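From: Kaisu Hämäläinen
To: brikville-woodwork
Subject: Re: [brikville-woodwork] White finish going yellow

On Monday, Pelkonen wrote:
> I put two coats of oil-based white on a desk top last
> September and the parts under the lamp and the books
> are already different colors. Do I have to strip it, or
> can I go over it with water-based? Also, what grit
> do people stop at? I've been told 500 and I've been
> told that's silly.

You don't have to strip it if the old paint is sound. Press some tape down hard and pull it off. If paint comes up with the tape, strip it. If not, you can go over it.

Oil-based white yellows most where it gets the least light, so the patches under your books are probably the darker ones. More oil-based will do the same thing again. I switched to water-based for anything white and the hall shelves I did with Jinden have kept their color so far.

What I do, in order:

1. Wash the top with dish soap and warm water, rinse, and leave it overnight. Wax or furniture polish has to come off first or the sandpaper will just push it around.

2. Sand to dull the old gloss. You want an even, flat look all over with no shiny spots. Get down low and look across it toward a window. A plain white top with a soft matte look and some soft gray shading:
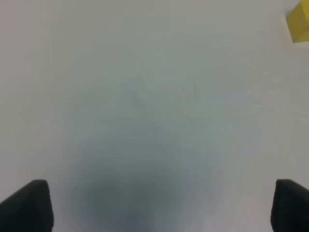 3. Prime with a stain-blocking primer, one thin coat. Two if any yellow shows through. Let it dry a full day even if the can says two hours.

4. Paint with a foam roller, three thin coats. I sand lightly by hand between coats and wipe with a damp cloth.

On grit: 500 is too fine before paint. I stop at 220 on the old finish and use 320 between coats. I keep a few sheets of 1000 for rubbing out a clear coat, and that's all I use it for.

The top will feel dry the same day but it stays soft for weeks – keep the lamp and the books off it for at least three. I put a printer back too early on the Grikwood desk and the feet are still marked in it.

Kaisu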